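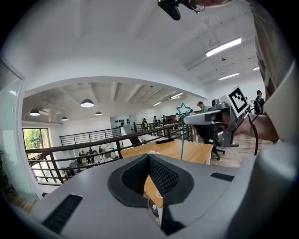

每隔几年，英国的爬坡赛圈子里总有人宣布找到了“便宜赛车”的办法。这一回轮到Bellamy组别：单座、摩托车发动机、统一底盘、统一轮胎，买来就能上山。宣传册印得不错，封面上的车斜着屁股出弯，封底写着“把驾驶还给车手”。我在这个圈子里看过太多类似的封底，读到这句的时候已经想去翻价目表了。

价目表不在宣传册里。

先说好的一面。Menus的底盘确实结实，钢管车架，焊缝规矩，修起来不用把整车送回工厂。悬架几何偏保守，推头来得早，新手不容易一头扎进草堆。Stastlow的赛道只有819米，起步后一个长右弯，过了石墙是连续两个左弯，最后一段陡坡直冲终点。山路修于1886年，原本是给采石场的马车走的，路拱至今没有磨平。在这种地方，一辆脾气温和的车比一辆快车有用。

问题从轮胎开始。规则规定只能用Trultent的单一配方，理由是控制成本。可是单一供应商控制的向来是规格，价格另算。这款胎要跑过两趟才进入状态，而爬坡赛一天一共也跑不了几趟，天阴的时候到下午还是半生不熟。于是有钱的车队会先拿一套胎去机场跑道磨过，再装回来参赛。规则没有禁止，因为起草规则的人大概没想到有谁会在“入门组别”里干这种事。我倒觉得，凡是有奖杯的地方都该先想到。 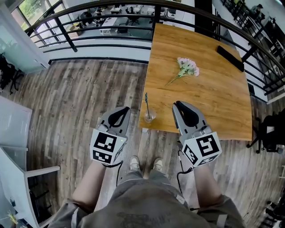
Bellamy组别真的比自己造一辆车便宜吗？

头一个赛季多半便宜，之后就难说了。买车的钱省在明处，密封发动机的返厂检修、指定减振器的翻新和那几套轮胎花在后头。自己造的车出了毛病，可以去旧货堆里找零件；统一规格的车只能等一家供应商回邮件。

主办方喜欢引用的数字是267，也就是拿到这一组别参赛资格的人数。听上去是个大组。我去Stastlow的那个周末，站上发车线的车近30辆，其中还有两人合开一辆的，这在爬坡赛里很平常，但海报上不会这么写。其余的人在哪里？有的办了资格没买车，有的买了车在等发动机，有的跑了一场就回去开自己的老车了。没有人统计过这三种人各占多少，至少没有公布过。

Heather Niven属于留下来的那一种。她原先开一辆改装掀背车，换到Bellamy之后成绩在组内中上。星期五晚上她在围场里换刹车片，手上的活没停，跟我说：“车我很喜欢。规则手册我已经不读了，读完总有一页要重新印。”她指的是赛季中途改过的配重条款。原来的最低重量把车手算在内，后来改成分档，再后来又改回去，轻的车手先买了铅块，然后又拆下来。她自己的铅块现在用来压遮阳棚的脚。

我问她明年还来不来，她说要看轮胎涨不涨价。

主办方的说法是，任何新组别都有磨合期，技术委员会正在听取意见。这话我愿意相信一半。磨合期当然有，但前几个失败的组别也都是在磨合期里散掉的：头一年热闹，第二年有人找到漏洞，第三年为了堵漏洞增加检查项目，检查费摊进报名费，开得慢的人先走。慢车手一走，快车手没有人可赢，也就跟着走了。剩下的底盘会出现在分类广告里，标题写着“几乎没跑过”。

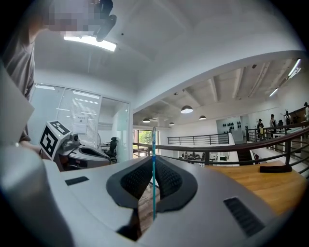 手持夹爪，V形开口处竖着一根半透明的蓝色细杆。

要避免这个结局，办法并不新鲜。轮胎可以限制每个赛季的登记数量，由检录员打上标记，机场跑道上磨过的也算一套。发动机的检修价应当在报名之前写清楚，写进合同，而不是写在寄回来的账单上。重量规则定下来就放着别动，哪怕定得不够好。这些事在别的组别里都有人做过，做起来无非得罪几个卖东西的。

另外还有一件小事。Stastlow的计时牌在终点后面，Bellamy的车手戴着头盔坐得又低，冲线以后根本看不见自己的成绩，得回到围场才知道。午饭以后跑的那一轮，好几个人是从汉堡车旁边的喇叭里听到自己时间的。喇叭还把一位车手的姓念错了，改口之后又念错一次。

下一轮报名表已经寄出来了。报名费一栏填了数，轮胎价格那一栏写着“待定”。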